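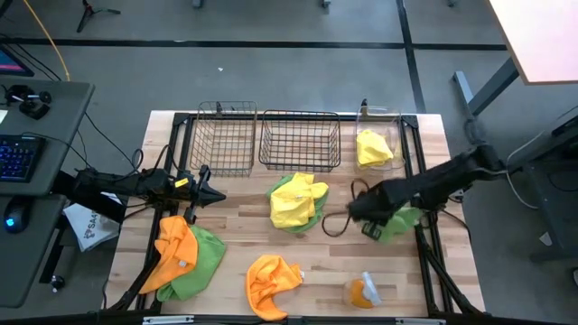 Section 7. Setting up the cloth sorting task

This section covers the Stekska two-arm kit as sold by Schmieder. It was rewritten on 1st March by Henrike Ruppert after the Tistdale trial. Where our results differ from the sales sheet, we give our results. The sheet says the task is "ready out of the box." Plan on most of a morning.

Before you start

You need both arms mounted and homed (Section 5), three open containers, and a set of small cloths in at least two colors. The kit costs $2249 without containers, and the ones in the Skardale add-on pack are ordinary wire baskets. Buy your own.

7.1 Containers

1. Stand the containers in a row along the far edge of the table, inside the rear rail.
2. Clamp any container that slides when you push it with one finger. Light mesh baskets nearly always do.
3. Jog each arm over each container it will use. If the gripper touches a rim, lower the container or raise the drop height in the Place menu.

Note: Clear plastic bins work, but the sheet's claim that the software "recognizes any container" did not hold up for us. Enter the position of a clear bin by hand.

7.2 Cloths

1. Drop the cloths on the table from hand height. Do not fold or smooth them. A test with flat, well-spaced cloths tells you very little about a working day.
2. Let at least one cloth overlap another of a different color.
3. Leave the tags on if the cloths you will sort later have tags.

Caution: Keep hands off the table while either arm is powered. The soft stop is slower than the sheet suggests. Use the red button.

7.3 Grip check

1. Set grip force to 49. The factory value of 200 is too high for thin fabric, and it pulled threads in ours.
2. Start a single pick from the Test menu and watch the wrist view.
3. Look for fabric bunched between the two fingers. If only a hem or corner is held, cancel and pick again.
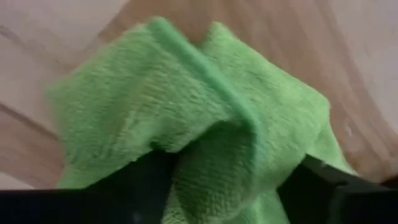 Figure 7-2. Wrist view, green cloth between the fingers.

4. Expect some blur while the arm moves. Wait for it to stop before judging the grip.
5. Repeat with each color. Thick, looped cloth is the easy case, so do not approve the setting on that alone.

Note: The "grip confidence" number beside the wrist view is not explained anywhere in the Schmieder papers. We saw high values on picks that came up with nothing. Ignore it until they say what it measures.

7.4 First full run

1. Clear loose cable loops away from the path of each gripper. Run both arms at low speed and watch the cables through one full cycle.
2. Assign one color to each container and save.
3. Press Run. Stay at the table for the whole first pass.
4. When the run ends, check the containers yourself. The on-screen tally counts attempts, including drops.

If an arm stops over a cloth and does not close, go back to 7.3. If it stops again, see Section 9, Fault codes. The list there dates from November and does not cover every code we have met.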